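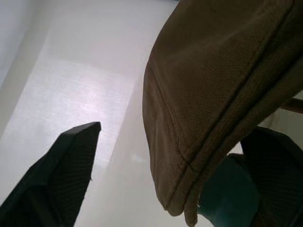 Washing and reproofing cotton canvas workwear

Stumthorpe workshop notes, sheet 14
Last revised May 16, 2024

Heavy cotton, whether sold as canvas, duck, drill or twill, is woven tightly enough to turn light rain and most sawdust. It loses that ability through dirt, detergent residue and abrasion, in that order of frequency. Most garments that reach our mending bench as "worn out" need a proper wash and a fresh coat of wax.

Before washing

Empty the pockets and turn them out. Brush the seams with a stiff nylon brush while the cloth is dry. Grit collects along the ridge of a felled seam, and once wetted it works into the thread and cuts it from the inside. Close zips and press studs. Waxed garments do not go in the machine at all; see the section on wax further down.

Check the labels of anything with a lining. The outer may be plain cotton, but a quilted lining is often polyester and will not take the same heat.

Washing unwaxed canvas

Wash at 30 degrees with soap flakes or a plain liquid soap. Biological powders are harmless to the cotton but leave a residue that attracts water. Fabric softener should never be used, as it coats the fibres and stops proofing from taking. Run a second rinse. If the rinse water still froths, run a third.

New canvas shrinks. Our test strip of undyed Bretov twill, cut at 111 cm, lost 8 cm in length over its first two washes and nothing measurable after that. Width loss was too small to matter. Wash cloth before cutting it, and buy trousers long.

Dark oil marks should be treated before the wash. Work neat washing-up liquid into the back of the cloth, leave it for an hour, then rinse with warm water from the wrong side so that the oil is pushed out the way it came in. Linseed oil is a separate problem. Once cured it will not shift, and rags soaked in it must be laid flat outdoors to dry, as they can catch fire if left in a heap.

Drying

Hang by the hem, outdoors and out of direct sun. Olive and brown dyes fade unevenly, and the fold line over a washing line shows first. Tumble drying sets creases at the hems, which then wear through along the crease. If a hem has begun to curl, pull it straight while damp and press it from the inside with a hot iron and a cotton cloth between.
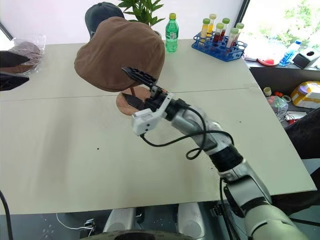

Work on a surface large enough to lay the whole garment out without folding it. Lining paper taped down at the corners is enough protection against wax. Newspaper transfers ink once the wax is warm.

Reproofing with wax

Wax should go on cloth that has been sponged with cold water only and left to dry for a full day. Stand the tin in a bowl of hot water until the contents run clear. Direct heat on the hob is not safe.

1. Start at the shoulders and seams, where water gets in first.
2. Rub the wax in with a folded cotton rag, in short strokes along the weave.
3. Warm each area with a hairdryer until the shine goes dull.
4. Wipe off the excess before moving on.
5. Hang in a warm room overnight, away from upholstery.

We use Grenura dressing for jackets and bags. Fröhlich bar wax is harder and goes on more slowly, but we prefer it for aprons and kneeling pads — it picks up less dust. The two do not mix well on the same cloth. Room temperature makes more difference than brand, and we proof everything in September, before the workshop gets too cold for the wax to spread.

Stitching

Double-stitched seams usually fail one row at a time. Inspect both rows after every wash and resew a broken one before the other has to carry the load. Use polyester-cored thread and a size 100 needle for two layers, 110 for four. Follow the old holes where possible — a fresh line alongside them perforates the cloth like a stamp.

Curved edges need a shorter stitch than straight ones. On pocket mouths, add a bar tack at each end, whatever the original maker did.

Storage

Fold loosely or hang on a broad hanger. Waxed cloth needs air and must not be sealed in plastic, where it will grow mildew. If mildew appears, brush it off outdoors, sponge the area with one part white vinegar to four parts water, dry thoroughly and rewax.

See also sheet 29, Leather straps and buckles.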